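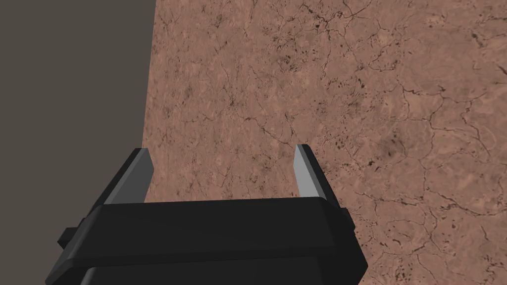
Most of the damage starts with the cleaner, I was told before I had my coat off. People wipe their stone down with vinegar because their mother did, and her counters were laminate.

The shop is Vukčević Stone, on the road out of Ollmont toward the quarry. It cuts and fits countertops, and two days a week it does repairs only. The owner has worked in stone for 17 years, the first few of them at Romar, a bigger outfit that mostly did hotel lobbies. We talked on a Wednesday, in the office, with the wet saw going on the other side of the wall.

I asked what vinegar does.

"To granite, not much the first time. It takes the sealer off. To marble or limestone it does plenty. You get a dull spot and you can feel it with a fingernail. Then they call me and say it's a stain. It's an etch. A stain is something that went in. An etch is something that came off."

The difference matters for the bill. A stain can often be drawn out overnight with a paste of baking soda and water, left under plastic wrap with the edges taped down. An etch has to be ground and polished, and on a dark stone it is hard to match the shine around it.

"I start at 400 grit if it's shallow. If I have to go coarser than that, I'm doing the whole section. You can't do a circle the size of a plate and walk away."

The last full section the shop did came to $865, with the sink taken out and put back. The owner thought that was fair. The customer had spilled drain cleaner.

We got onto sealing. There are people who seal every few months and people who have never done it, and the shop sees both. The test the owner gives out is a spoonful of water left on the counter near the sink, where the wear is. If the stone goes dark under it after ten minutes, it needs sealer. If the water is still sitting up, leave it alone.

"Too much sealer gives you haze. They think the stone has gone bad. I come over with solvent and a rag and take off three coats."

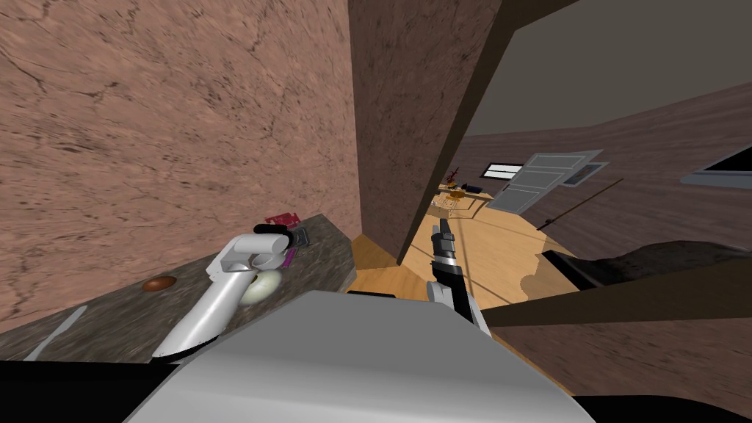 ## Choosing a slab

Customers usually arrive with a color in mind and a sample the size of a playing card. The owner sends them into the yard. There were 141 slabs out there at the February stock count, most of them granite, some quartzite, a little soapstone.

"The sample tells you nothing. A busy stone looks quiet when you only see four inches of it. Stand back as far as you'd stand in your own kitchen."

I said I liked the speckled grays best. They are the easiest to live with, apparently, and the hardest to keep clean, in the sense that you can't see what you've missed. Crumbs disappear. Wipe with your hand flat and you'll find them.

Black is the opposite. Every fingerprint shows, and a honed black will show a greasy elbow from across the room. The shop still sells a lot of it. The owner has it at home — "my own fault" — and keeps a dry cloth in the drawer next to the stove.

For a while Rukuvo, the builder putting up the new houses by the reservoir, was ordering one pale granite for every kitchen. That stopped when the color ran out at the supplier. The next batch had a pink cast to it, and two neighbors with the same floor plan ended up with kitchens that didn't look related. The shop now asks for a whole order to come from one block and puts it in writing.

## Edges
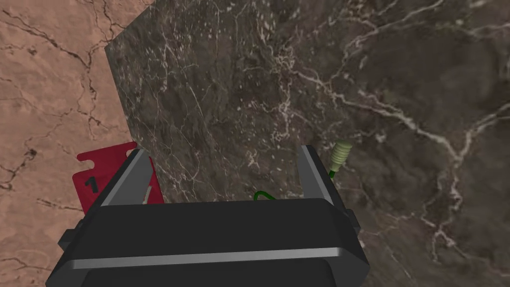 Edge profiles take up more of a customer's time than anything else, and the owner would like them to take up less. A full bullnose is soft and drips water straight down the cabinet doors. An ogee collects flour. What gets recommended at the counter is a plain bevel, a small flat cut where two faces meet, with no sharp corner left to chip. The black gripper housing above has beveled corners, and a person who has trouble picturing the word can look there. On stone the cut is usually narrow, and it can be freshened up in place years later.

"A square edge chips where the pots go by. It's always left of the sink or right of the dishwasher. I could find it in the dark."

Chips can be filled. The filler is a tinted resin, mixed on a scrap of glass, pressed in a little high and shaved level with a razor blade once it sets. On a speckled stone the repair is hard to find again. On plain black it shows at an angle, and the owner tells people so before starting.

I asked if there was anything the shop refuses to do.

"Cut a cooktop hole in an old counter that's already installed, with no support under the front rail. I've done it. It cracked at the corner while I was packing the van, and I bought them a new one."

The saw stopped then and a delivery was backing up to the gate. The shop is open mornings for walk-ins. Bring the cabinet measurements, and bring the faucet if you've already bought it.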